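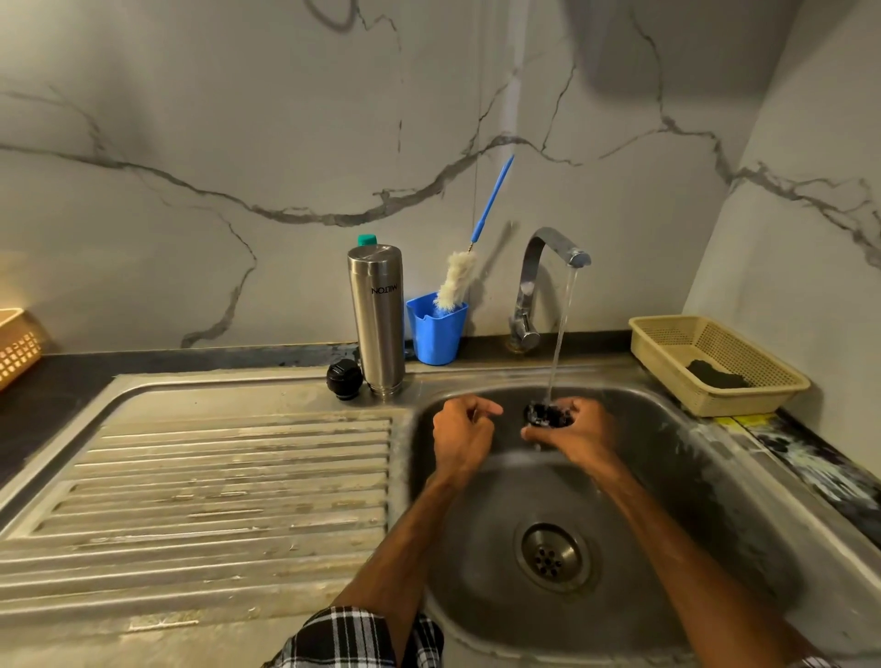 Back on bottles again. I had hoped Plustwood would move me along to something with a bit of glamour, like folding towels, but the Tadgate list for this week says flask, cup, caps, brush, and so I washed the flask and the cup and the caps. Then I dirtied them with tea and washed them again. My mother would have paid good money to see it.

The rule is that every wash has to be a whole wash. I can't skip the inside of the cup because it's clean from the last go, since the robot that learns from this is supposed to end up knowing that the inside of a cup is a place one visits. I also have to keep my head down and my eyes on my hands, so after an hour my neck feels like something from the back of a drawer. The target for the batch is 225. I am at 128, and that counts the two from Monday that I'm fairly sure they'll throw out, because I sneezed.
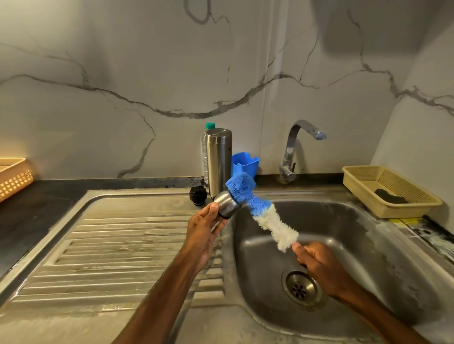

What gets me is how little I know about my own hands. I've been washing cups since I could reach a faucet and I could not have told you which hand does the turning. Does the brush go around, or does the cup? Both, a little, and then I stop and push, and then something happens with my thumb that I have no word for. I tried doing it slowly, for teaching purposes, and forgot how to do it at all. It was like thinking about stairs while you're on them.

The notes say "natural pace." I have never washed anything at a natural pace with an audience.

Call in the afternoon with the people at Heltutbridge. I asked whether the flask should be held the same way each time, because I'd caught myself tipping it differently whenever my wrist got tired.

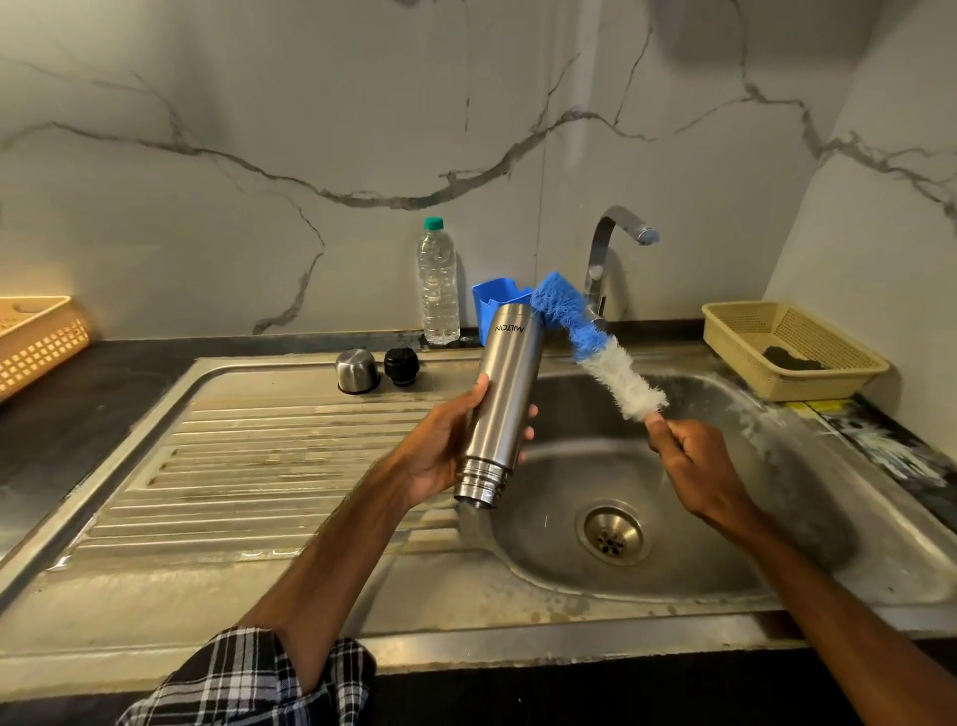 Differently was fine, somebody on the line said, differently was what they wanted, and if I ever managed to do it exactly the same way twice they would start to worry about me. The same voice added that the arm had tried the brush on its own last Friday and had cleaned the outside of the flask beautifully, for eleven minutes.

I felt oddly proud of it. Also a bit responsible.

Then a long talk about whether I should switch to the Aoun handset for the caps and drive the arm from there, so it gets to feel the thread for itself. I had a day on that thing in March. You move your hand and the arm moves, only a moment later and with less conviction, like a teenager asked to help. It took me most of the morning to get one lid on, and it was cross-threaded. By hand I can do a lid without looking, except that I'm required to look. I said I'd rather finish the batch at the sink first.
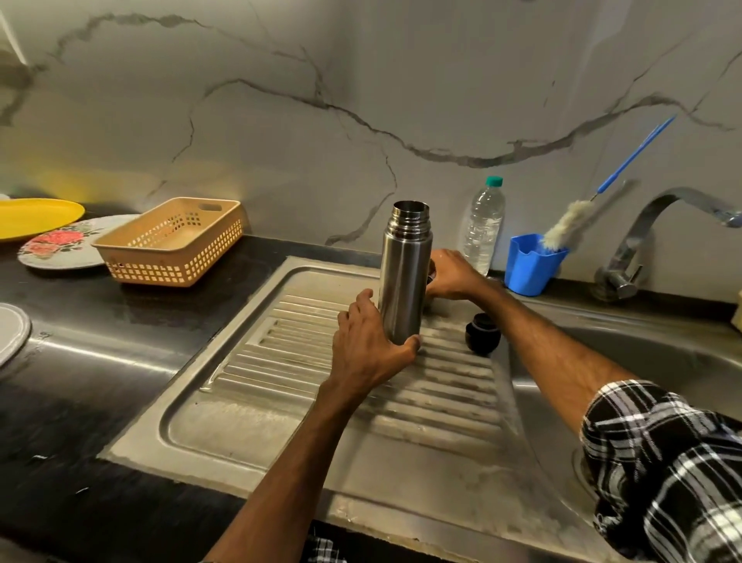

Fine, came the answer, but could I please stop fixing things so quickly? When a lid goes on crooked I back it off and reseat it before anyone could tell it was wrong, and apparently the crooked part is the useful part. They would like me to fumble a bit more, and recover where it can be seen.

So tomorrow I'm to be clumsier, at a natural pace. I practiced on the jam jar after supper and dropped the lid behind the stove. Must get the long spoon out for it in the morning. Must also buy dish soap, and ask whether dish soap counts as an expense.

Last updated: May 30, 2018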